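Section 6. Setting the Reference Mark and Checking the Wrist View

Applies to the Lellano arm as assembled on the Skundbridge workshop bench. Complete Section 5 before proceeding.

1. Switch off motor power and wipe the tabletop with a dry cloth.

2. Place one small square of translucent white tape flat on the surface, 235 mm from the front edge of the base plate. Press out any air.

3. Restore power, move the arm to the viewing position and open the gripper fully.

CAUTION: Keep hands at least 139 mm clear of the fingers whenever motor power is on.

4. Place the orange cube to the right of the tape and nearer to the gripper. Open the wrist view and compare it with the view below. Both fingers must be visible, with nothing between them.

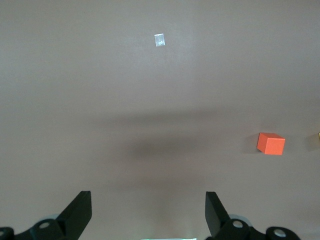 Lellano Build Guide, Issue 2 | Page 22

5. Confirm that the tape square appears near the top center of the view. If it does not, loosen the camera bracket, correct the angle and tighten the bracket again.

NOTE: A soft shadow across the table is acceptable, provided that the tape and the cube remain clearly visible.

6. Save the position under the name Rusa. Members without write access should apply to Khôi Âu.

7. Return the arm to its rest position before switching off motor power. Continue to Section 7, First Grasp.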